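Chore notebook, Pollby bench
11 April 2022

Question on the whiteboard when I came in, in Tahira's handwriting: "Can it do a chore yet? Yes / No / Define chore." She had ticked the third box herself, so I suppose that was my morning planned.

Writing down where we are before I lose it. Hands over the carpet, fingers down, wrist views.

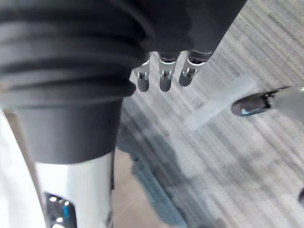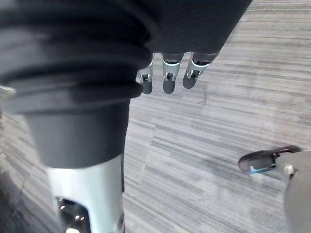
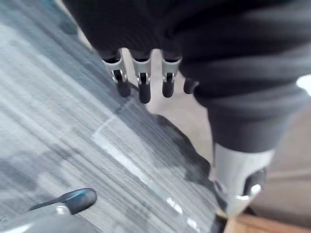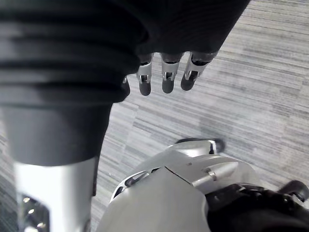 My position, for the record, is that a chore isn't done until a person could walk into the room afterward and find nothing left to do. Tahira Dhanial's position is that by this standard her brother has never done a chore in his life and we don't call him a research prototype. Fair.

So we went through the list again and argued it item by item. Current state:

Picking a sock up off the floor. Passes on the Plusska score sheet if the sock is on its own and somewhat bunched. A flat sock is a different animal. The fingertips come down on it, close, and slide off with great confidence. I have watched this enough that I now bunch my own socks at home before dropping them.

Folding a dish towel. Halves, yes. Quarters, if you're generous about corners. Tahira is generous about corners. I grew up in a house with a linen closet and I am not.

Loading the dishwasher. Plates only, bottom rack only, and somebody else opens the door. The Georgiev people claim cups in their newsletter. I asked what kind of cups and got back a very friendly message that didn't contain the word cup.

Sweeping the shop. We talked about this for longer than it deserved. You can already buy a flat round thing that does floors, and it costs less than our coffee budget. Having ten fingers hold a broom is a strange way to get to the same place. On the other hand the flat round thing can't move the stool first, and moving the stool is most of the job.

Sorting the fastener drawer. This is the one I actually want. Last August I timed myself at it: 93 minutes for one drawer, and I found a baby tooth in with the M4 washers. A machine that did nothing else would have my vote and probably my desk.

Timing. Our best run on the full tidy-the-corner task is 180 seconds to put away 6 items. I did the same thing by hand while holding a sandwich and it was not close. Tahira points out that the machine doesn't need the sandwich. True, but it needs the two of us standing there, and we both need sandwiches, so I'd like the accounting to be done properly.

Things I keep forgetting and am writing here in capital letters in my head:

— Low objects are the hard ones. Anything taller than a mug gives you a side to grab. On carpet a thin object sinks in a little and the fingertips meet the pile first. Try the approach from a shallower angle before touching the grip settings again. I've blamed grip twice now and been wrong both times.

— Thumb timing. If the thumb arrives early it pushes the object away. If it's late the fingers have already gone past. There is a window in the middle and we should write down what it is instead of saying "about there" to each other.

— The wrist view is good for fingers and poor for everything else. The planner should stop treating it as the only opinion. Overhead first, wrist for the last bit.

— Stop resetting the objects to nice positions. I caught myself turning a screwdriver so the handle faced the right way. Nobody's floor does that for them.

Run 101 is the next one in the book. I wanted to do something ceremonial and was told no.

The Penderus quote for softer fingertip pads is in the shared folder. I haven't signed it. Before we spend money on pads I want one full set of sock attempts at the shallow angle with the pads we have, flat socks included, and the failures written up as fully as the successes. The last set has a whole page on the one good fold and the line "others: mixed."

Tahira's reply, penciled in the margin over lunch: "Others WERE mixed." Leaving it in.

To do:
Shallow approach on flat sock, both hands.
Log thumb closing time against finger closing time, same plot.
Ask Georgiev about the cups again, politely.
Get the fastener drawer out of the cabinet and see if it can even be reached.
Change the whiteboard question to something I can answer before coffee.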